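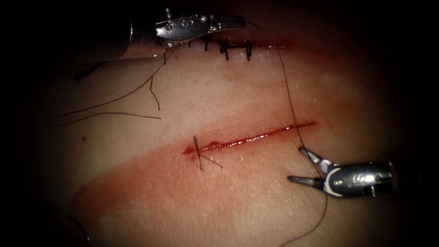

Figure 3. Practice pad with two parallel incisions. Upper: closed with three interrupted sutures. Lower: open, with one stitch at the left end.

Home | Current Issue | Past Issues | Authors | Contact
2025-08-12 – Plirna Suture Training Group, Geltavport

3.2 Stitch spacing and knot form

Each Grudow pad was scored for spacing, knot form and tail length. The set held 352 pads and 2033 knots. Spacing was taken between neighbouring knots along the line of the cut, and tails were graded as short, medium or long.
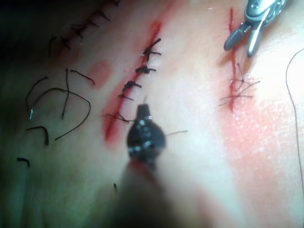 Figure 4. Close view of a line with five dark stitches. Knot form differs from one stitch to the next.

Knots on the same line were often unlike each other. We graded a knot as compact when it lay flat across the cut, and as bunched when loops stood together on one side. Fine, loosely crossed thread was given its own grade – the Aguiar scale has no place for it. 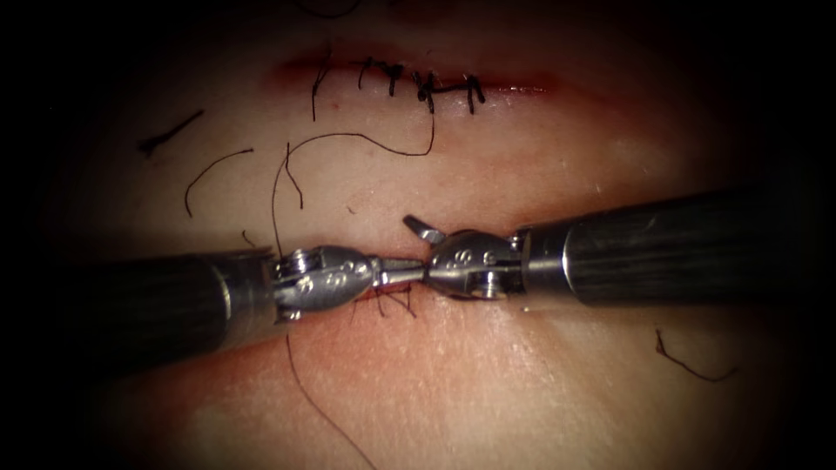 Scoring was done by two readers working apart. Where they differed by more than one grade, the pad was read again after 30 days and the second reading was kept. Stained pads were wiped before reading, as colour near the cut can hide a short tail.

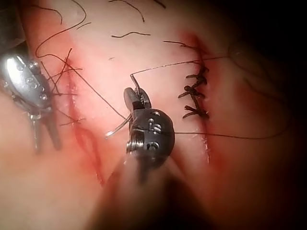

Needle entry was scored on its own sheet. Readers marked the distance from the edge of the cut to the entry point on both sides, and uneven pairs were noted by position. Pads with torn edges were left out of this part but kept in the knot count.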